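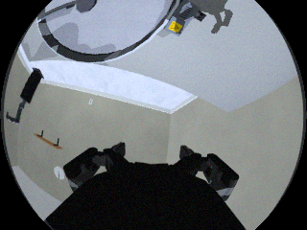
Two walls meet at a corner in a computer-rendered room, with a two-fingered gripper in the foreground.

Grustville police close section of Arnness Road after truck strikes utility pole

GRUSTVILLE – A section of Arnness Road remained closed through the morning commute after a delivery truck left the roadway and struck a utility pole, the Grustville Police Department said.

Officers were called to the 2500 block of Arnness Road, near the intersection with Stelmakh Avenue, at 4:40 a.m. The truck, which was traveling east, crossed the center line, mounted the curb and came to rest against the pole on the north side of the street. No other vehicle was involved.

The driver, a 46-year-old man from outside the county, was alone in the truck. He was treated by paramedics and taken to the hospital with injuries described as not life-threatening. His name has not been released.

The pole was broken near its base and the lines it carried came down across both eastbound lanes. Power was lost to 553 homes and businesses between Stelmakh Avenue and the rail crossing. Service was restored to all but 146 of those customers by 7:15 a.m. The remaining customers, most of them in the apartment buildings on the south side of Arnness Road, were reconnected shortly before noon.

Firefighters kept drivers and pedestrians 100 feet from the downed lines until utility crews confirmed that the power had been shut off. A small amount of diesel fuel leaked from the truck and was contained before it reached the storm drain, the fire department said.

"Residents are reminded to treat any line on the ground as live," said Lt. Lev Zinchenko, who supervises the department's traffic unit. "Stay in your vehicle if a line is touching it, call 911, and wait for the fire department to tell you it is safe to get out."

Zinchenko said investigators had not determined why the truck left its lane. The road surface was wet at the time and the streetlights on that block were working. Officers have taken measurements at the site and will review the truck's onboard records, along with video from nearby businesses. Speed has not been ruled out as a factor.

No charges have been filed. The department said a decision will be made when the traffic unit has completed its report, which usually takes several weeks.
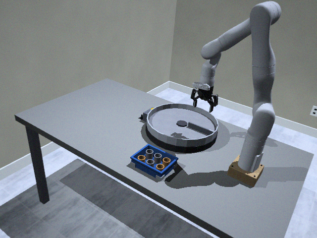 Detours and bus service

Eastbound traffic was directed north on Stelmakh Avenue to Keltton Street and back to Arnness Road at the rail crossing. Westbound traffic was limited to one lane until 9:30 a.m., when the second lane reopened. Both eastbound lanes were reopened at 1:50 p.m., after crews had set a new pole and cleared the old one from the sidewalk.

The Route 6 bus did not serve its three stops on the closed section during the morning. Riders were asked to board at Stelmakh Avenue. Regular service resumed with the 2:10 p.m. departure.

School buses were rerouted, and students who arrived late as a result will not be marked tardy, according to a notice sent to families by the school district. Trash collection on the affected blocks was moved to the following day.

The sidewalk on the north side of Arnness Road will stay closed for repairs to the curb and to two damaged concrete panels. Pedestrians should use the south side and cross at the signals. The city's public works department expects to complete the repairs before the end of November, depending on the weather.

Earlier concerns about the intersection

The Arnness Road and Stelmakh Avenue intersection has been discussed at several city council meetings this year. In the spring, residents presented a petition asking for a lower speed limit and a protected left turn for drivers coming from the south. The posted limit on Arnness Road is 40 mph.

A traffic study ordered in response to the petition is under way. Counting equipment placed on the eastbound side in September recorded an average of 2,558 vehicles per day. The same count for the westbound side has not been published. The public works department is expected to present the full study, with any recommended changes, at a council meeting this winter.

The department said the study was not prompted by any single crash, and that the police report on this collision will be added to the material given to council members. Changes to the speed limit on Arnness Road require a vote of the council. Changes to signal timing do not, and can be made by the city engineer.

Information sought

Police are asking anyone who was driving on Arnness Road between 4:15 a.m. and 4:45 a.m. and who may have seen the truck before the crash to contact the traffic unit. Investigators are also interested in dashboard camera recordings from that period, including recordings that do not show the collision itself. Drivers should save the original file, as many cameras record over older footage within a few days.

Witnesses may speak with an officer at the front desk of police headquarters on Keltton Street or call the department's non-emergency line and ask for the traffic unit. Callers may remain anonymous.

Property owners whose fences, signs or landscaping were damaged should photograph the damage before making repairs and request a copy of the crash report for their insurance company. Reports are available from the records office at police headquarters, which is open from 8:30 a.m. to 4 p.m. on business days. Customers with questions about spoiled food or damaged appliances should contact the electric utility directly, as the city does not process those claims.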